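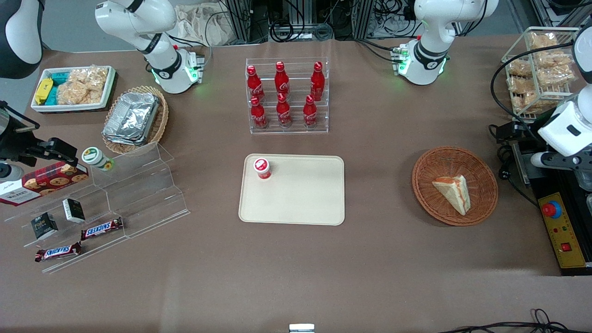 4.3 How much of the sleep effect should we believe?

The headline result of our trial is easy to state. People who drank the Zornley magnesium powder before bed said they slept better than they had before the trial started. We are less sure than the earlier Wurkari report that this tells us much about magnesium. The people in our comparison group, who were given a flavored powder with no magnesium in it, said they slept better too, and the gap between the groups was small enough that we would not want anyone to buy a tub on the strength of it.

Of the 61 adults who finished, 40 guessed which powder they had been given when we asked them at the end. Many of those guesses were right. Several people told us that the real powder left a chalky taste, and two had looked up the product while the study was still running. Once people know what they are drinking, a question such as "How rested do you feel this morning?" stops being a clean measure of sleep. We should have tested the taste match before we began, and the next team to try this should do so.

The Losero wristbands were meant to get us around that problem. They did so only in part. The bands record movement and pulse and turn these into minutes asleep by a method the maker does not publish. A person lying still with a book may be scored as sleeping. When we compared the band scores with the morning diaries, the two often disagreed on when the night had begun, and we have no good way of saying which was wrong.
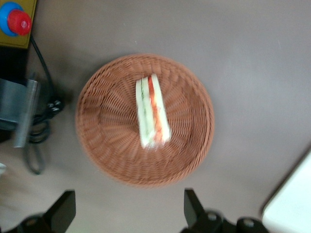

Department of Community Health, Sleep and Daily Habits Group

Figure 2. Sandwich piece in a round woven basket.

Food is another weak point. The diary asked people to write down the last thing they ate and the time they ate it, but it did not ask how much. A bite of bread and a full plate of leftovers could end up as the same entry. Lahtinen's version of the diary, which we did not use, has a line for portion size and would have been the better choice. Late meals and late caffeine both have a fair claim to explain a bad night, and in our records they are hard to pull apart. When we left out everyone who reported eating after 10 at night, the difference between the groups shrank further. We do not lean on this result, as the cut was made after we had seen the data.

There is also the matter of the season. Enrollment opened in March, when evenings were getting lighter and many people were already changing their routines. Both groups started going to bed a little later as the weeks went on. A trial that ran through the winter might find something different, or might find nothing.

Yesenia Ayala, who coded the diaries, did so without knowing who was in which group, and we trust that part of the work. We trust the coding more than we trust the entries. Some diaries had plainly been filled in several days at a time, in the same pen and with the same bedtime on every line. We kept them in the main analysis because our plan said we would.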